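Notes for talk – robotics club slot, July 2018
Keep to 15 mins, Tatiana Dvořáček does questions

Start with thanks to Montes for the room. Don't read the slides out!!

Who we are – student club, two years going, most of us hadn't touched an arm before. Project is called Grustari. Aim: pick up a thing, put it on the tray. Sounds easy. Pause for laugh, maybe.

Box on its narrow end is the hard one. Plaid print, white label, barcode up the side. Knock it and you start again. Explain fingers have to come in wide, then close slow
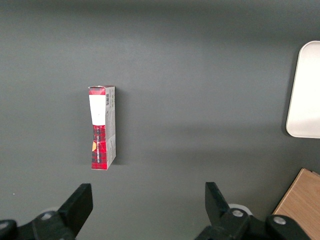

Numbers, say them slowly – 1,479 tries logged since June, 1,102 counted as good. The rest mostly tipped over, some were us pressing stop too early. Mention the log sheet, Skudov group wanted a copy.

Then two arms. One each side of the drawer cabinet, both can reach the table. Rule we made – only one arm moves over the tray at a time. Took us ages to agree on that, skip the argument unless asked.

Objects: lemon, coke bottle, box. Lemon rolls, bottle is top heavy, so differnt grip for each. Speed is at 70 percent, was full speed at first, bad idea

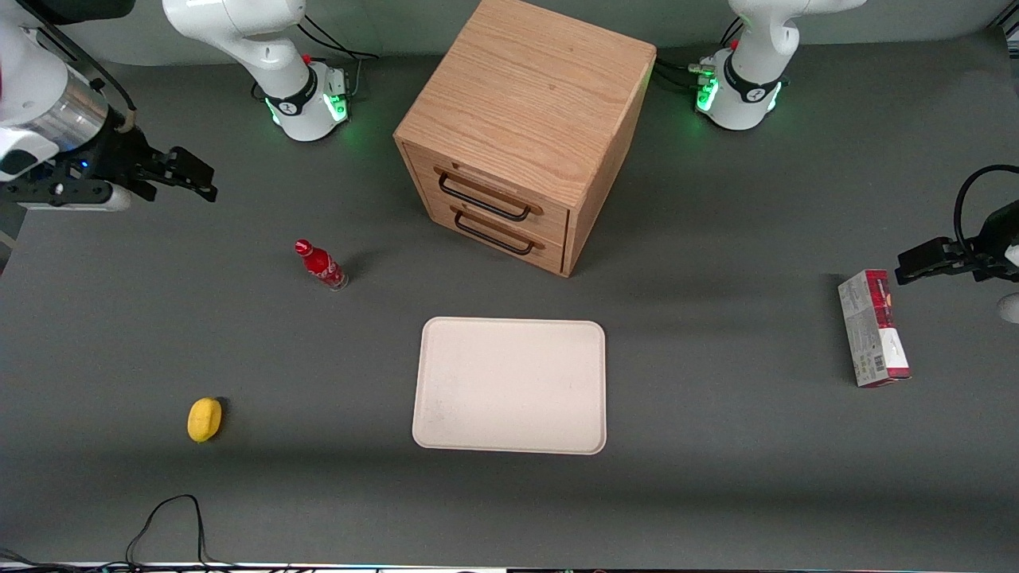
Drawers are next term. Long wire handles so we think hooking a finger behind might work, not tested yet. Don't promise dates.

Ask for – new members, any year, no coding needed to start. Sign up sheet by the door. Niltura are lending us a second labtop for the login stuff, say thanks agian at the end.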